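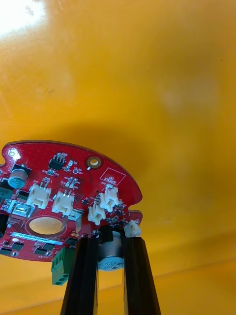 Home Posts Threads Notes Archive About

Print this thread | E-mail this thread

Notes on the wrist-view pose estimator, since several people asked why we rewrote it. Thread follows. Software only, the hardware has not changed since February.

The task: find a board held in a two-finger grasp, estimate its pose relative to the wrist, pass that to the planner. The old code in Hondovar assumed a rectangle. It fitted four lines to the outline, intersected them, and solved for pose from the corners.

Our current boards are not rectangles. The outline is close to a circle with notches cut into it. The line fitter still returned four lines every time, with a decent residual, and the pose it gave was nonsense. The residual threshold was set too generously to catch it.

First attempt at a fix was to fit an ellipse to the outline. Translation came out well. Rotation about the board normal did not, for the obvious reason. The notches carry all of that information and the ellipse fit treats them as outliers and throws them away.

So we now do it in two stages. Ellipse for position and tilt, then a one-dimensional search over rotation, matching the residual contour against a stored profile. The search is coarse to fine, 20 hypotheses in the first pass, best three refined.

The fingers hide part of the contour. We know where the fingers are in the wrist camera, since the opening comes from the encoder, so that region is masked before matching. The mask is padded by a few pixels. Too little padding and you match the finger edge as if it were board.

Masking by encoder value exposed a bug. Image stamps were taken at driver receipt and joint stamps at the controller. While the fingers are closing, the mask lagged the image. At rest it made no difference, which is how it survived so long. Both are now stamped on the same clock and interpolated.

Segmentation is by hue. Red board on a yellow-orange background is not generous separation, but it works if you convert properly and remember that red wraps. Someone (me) had averaged hue as a plain scalar in the calibration script. Mean of two reds, one each side of zero, is cyan.

Glare is the other problem. A glossy background saturates in patches and a saturated patch has no useful hue. We mark anything above the limit as unknown and leave it out of the cost. Previously it was counted as background, so a highlight crossing the board edge bit a false notch out of the outline.

Shadow gave less trouble than I expected. It shifts value a lot and hue very little. The old grey-level edge detector used to lock on to it, so if you are still running that branch, stop.

After the rotation search there is a check against features on the face of the board. White connector housings are good for this: high contrast, low saturation, known positions in the CAD export. Project them with the estimated pose, look for bright blobs, count the agreement. Below threshold, reject.

Tall parts are not flat, and this catches people out. An upright housing seen at a tilt does not land where its footprint says it should. The check uses the centroid of the top face with the height included. With footprints only, we were rejecting good poses at steep angles and accepting them near head-on.

Numbers. Test set is 568 recorded grasps on the Zurosano bench, same boards, mixed lighting. The new estimator accepts 439 at the first frame. The rest go to a second view, with the wrist turned slightly and the two estimates fused. Old code accepted nearly everything, so comparing acceptance rates is pointless.

Timing. Whole pipeline takes around 900 microseconds per frame on the cell PC, image already in memory. Most of it is the colour conversion and the contour trace. The rotation search is cheap enough that I have not bothered to optimise it.

Planner side: Saraç now takes the pose with a covariance instead of a bare transform. If the rotation term is wide, it picks the second-view motion. If it is narrow, it goes straight to the insertion approach. The branch used to be a hand-set flag in the task file.

One open issue. Slip in the grasp after the estimate is not modelled. The board can pivot about the finger contact line during a fast move, and we find out at the approach. At present the wrist acceleration is capped whenever a board is held – crude, but repeatable. Re-estimating just before the approach is the proper answer.

Config note for anyone updating the Belusness cell: the profile file format has changed. Old files load without error and are wrong. Regenerate from the CAD export. I will add a version field on Thursday.

Replies asking about learned keypoints: tried, fine on the boards it was trained on. We change boards too often for the labelling to be worth it at the moment. May revisit.

Filed under: Perception, Manipulation software, Bench notes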